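Narnelville to change how stone and tile waste is collected

Households in Narnelville will be able to drop off leftover tile, stone offcuts and broken countertops without an appointment starting in November, under a plan approved by the town council at its last meeting.

The change ends a booking system that has been in place at the Bileck Road yard for six years. Residents had to call ahead, give a weight estimate and wait for a slot, and the wait in spring often ran past two weeks. The yard took in 257 loads of stone and tile last year. Public works staff told the council they believe a good deal more went into regular trash carts, where it is not allowed.

"It's heavy, it breaks the cart lids and it wears out the trucks," said Maëlys Chauvin, who runs solid waste for the town. "We would much sooner have people bring it to us."

Under the new rules, a household can bring up to 51 pounds per visit at no charge. Heavier loads will be weighed at the gate and billed at the same rate as concrete and brick. Contractors will still need a permit and will still have to use the rear entrance on Fosetbridge Lane.
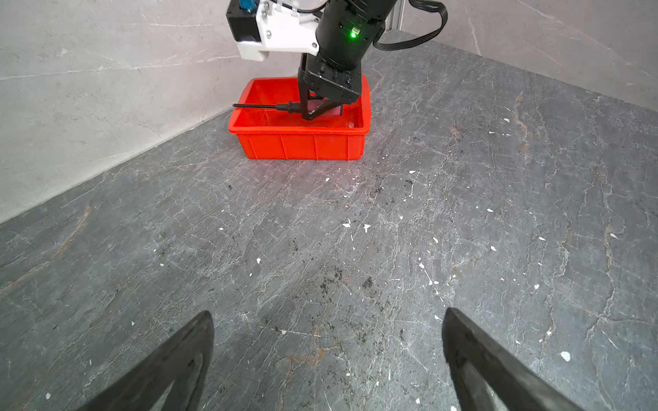 Natural stone and ceramic will be kept apart. Marble, granite, slate and limestone go in one bay, and glazed tile and porcelain go in another. The stone is crushed for road base and drainage fill. Glazed material is harder to place, and for now it will be stockpiled at the back of the yard until there is enough to fill a truck.

Grout and thinset stuck to the back of a tile are fine. Tile still attached to drywall or cement board is not, and will be turned away unless the backing has been pulled off. The same goes for countertops with a sink still glued in. Engineered quartz is a separate matter. The resin in it makes it unsuitable for the crusher the town uses, so it will continue to go to the landfill at the regular fee.

Chauvin said the most common mistake at the gate is mixing everything in one bucket. Staff will not sort loads for residents, but there will be a table next to the bays where people can do it themselves. Gloves will not be provided.

The council heard from five residents before the vote. Kamol Noiphan, who redid two bathrooms in his house over the winter, said he had been storing old floor tile in his garage since January.

"I called three times and got a date once, and that day it snowed and they closed," he said. "I have been parking on the street ever since."

Another speaker asked whether the Fosetbridge Lane neighborhood would see more truck traffic. Chauvin said the crushing is done over a few days, twice a year, and that the schedule would stay as it is. The crusher is brought in from outside and does not run before 8 a.m. or after 4 p.m.

One council member asked about dust. The yard already wets down the piles when the crusher is running, and that practice will go on. Cutting stone at the yard is not allowed, and residents who need to break up a large slab are asked to do it at home before they come.

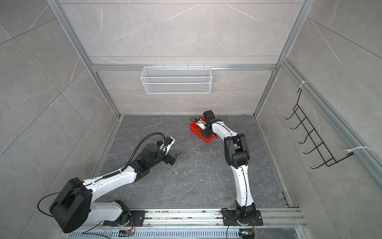

Reuse shelf also planned

Full boxes of tile and larger pieces of usable stone will go to a covered reuse shelf near the office. Anyone who lives in town can take from it, with a limit of one carload per visit. The shelf will hold whole tile in any quantity, along with slabs, sills and thresholds in one piece. Chipped edges are acceptable. Cracked pieces are not.

The shelf was suggested by Vasseur, a tile and flooring shop on Center Street, which has offered to drop off discontinued stock and samples a few times a year. The town will not pay for the material and the shop will not be charged to leave it. A similar arrangement for leftover paint has been running at the yard since the spring before last.

Staff asked that people bringing boxed tile leave the label on, or write the size and number of pieces on the outside. Sealer, adhesive and bags of grout will not be accepted on the shelf, opened or not. Sealer counts as household hazardous waste and has to be held for the collection event in the high school parking lot.
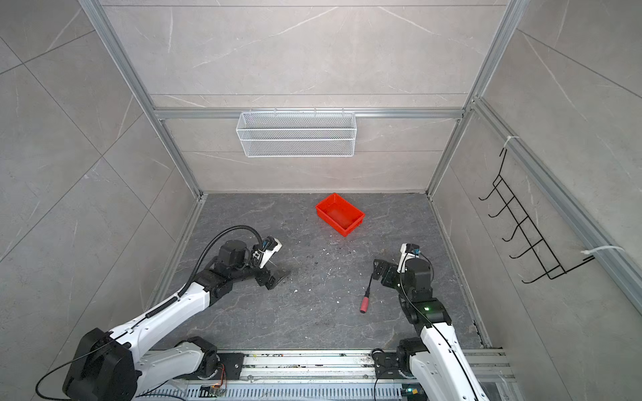

The cost of the new bays and the roof over the shelf is $2,607 in materials, which will come out of the existing yard budget. Town crews will do the work. The concrete blocks for the bay walls are already on site, left from the salt shed repair, so the money is mostly for lumber, metal roofing and signs.

The vote was 4 to 1. The member who voted against it said she supported the reuse shelf but wanted the free limit set lower for the first year, to see how much material comes in. The council agreed to look at the numbers again after the first six months and to change the limit then if needed.

Hours at the Bileck Road yard will not change. The gate opens at 8 a.m. and the last load is taken at 3:30 p.m. Proof of address is required on the first visit, and a driver's license or a recent utility bill will do. Renters are eligible on the same terms as owners.

Residents who already have an appointment booked before the change takes effect should keep it. Anyone with a slot after that can come at any time during open hours, and does not need to call to cancel.

A printed list of what is accepted will be mailed with the next water bill. Copies will also be at the town clerk's counter and at the yard office.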